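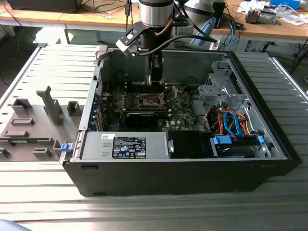

Dell tower on its side, panel off

Border post at Estdale, what is known so far
Board: News and Current Affairs > Conflict and Security

ychambi
Posted 6:40 am
I open this thread because the old one is full of insults and was locked. What I could read until now: in the night there was shooting near the border post at Estdale. The local radio says two guards were wounded and that the attackers left before the morning. The road to Vavero is closed for trucks. Small cars pass after a control. If you have a source, please write which one.

tallow_ridge
Posted 6:58 am
The radio gave two wounded at five o'clock and at six it was "several". I would wait before repeating any number.

Jhonatan Usuga
Posted 7:15 am
My cousin drives for a transport firm and he is standing in the line before Vavero now. He says there are 90 trucks in front of him. He heard shots at night, but far away, and he did not see any attackers. The soldiers told the drivers to keep their lights off.
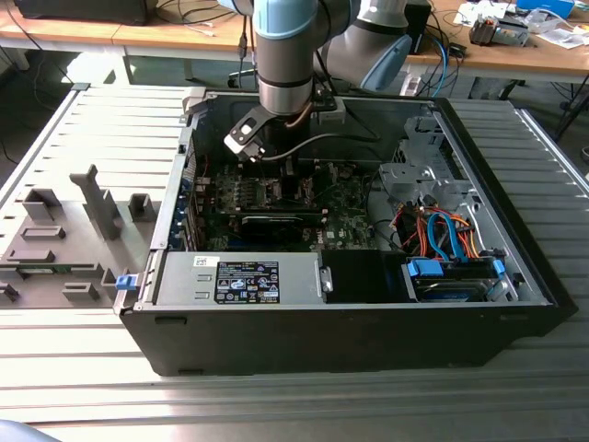
He also says that water is sold there for three times the normal price, so this part is already as always.

kettle1211
Posted 7:31 am
Another post says 500 fighters crossed the river. It is copied in many places this morning.

ychambi
Posted 7:44 am
Copied from where? I searched and the oldest one I find is an account with no name, made in November. The same account wrote 300 some hours before. I don't say it is false, but a group of 500 people is hard to hide in that valley, where there is one bridge and no forest.

kettle1211
Posted 7:52 am
You always defend the version of the ministry.

ychambi
Posted 8:03 am
The ministry did not give a version yet, so I can't defend it. I only ask for the source.

Elspeth Crichton
Posted 8:20 am
Moderator here. Kettle, keep it on the subject please. The last thread was closed for exactly this.

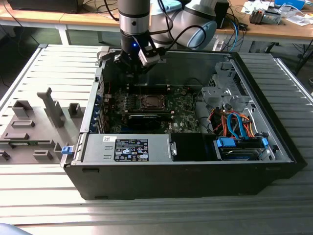

Numbers with no source will be removed from now on. If you quote the radio, please add the hour of the bulletin, as they correct themselves during the day.

lamduan_t
Posted 8:47 am
I lived in Estdale for four years and I want to explain one thing about the place. There are two posts. The old one is on the hill and has only a few guards at night. The new one is by the bridge and has the customs office. When the radio says "the border post", people in the capital think of the bridge, but shooting on the hill is a different matter. It happened before, with smugglers, and it was not in the national news at all.

tallow_ridge
Posted 8:59 am
Good point. The seven o'clock bulletin said "the upper post". I did not understand the difference when I heard it.

Abelardo Cuervo
Posted 9:12 am
I disagree a little with Lamduan. Smugglers don't stay to shoot for forty minutes. They shoot and they run. And why close the road for trucks if it was only smugglers on a hill?
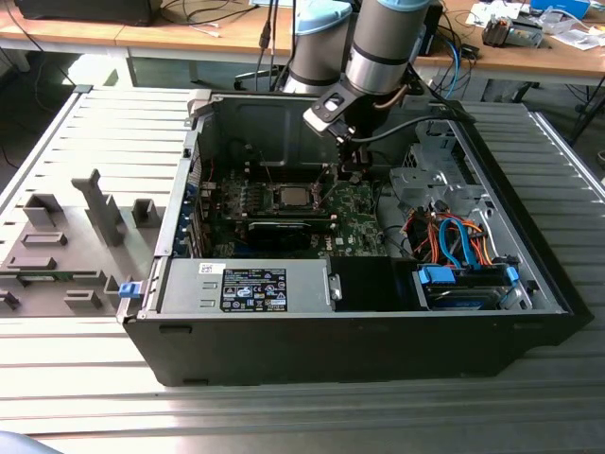 For me it looks more like a test, to see how fast the soldiers come from the barracks in Vavero. But this is my opinion, I have no source for it.

lamduan_t
Posted 9:25 am
Forty minutes is from whom? My old neighbor wrote me that it was short and then quiet. She sleeps badly, so I believe her.

Abelardo Cuervo
Posted 9:33 am
From a comment under the radio's page. OK, it is not better than kettle's source. I take the forty minutes back, but not the question about the road.

Jhonatan Usuga
Posted 10:05 am
The line is moving. My cousin says they open every truck and look under it. He will write again when he has passed the bridge.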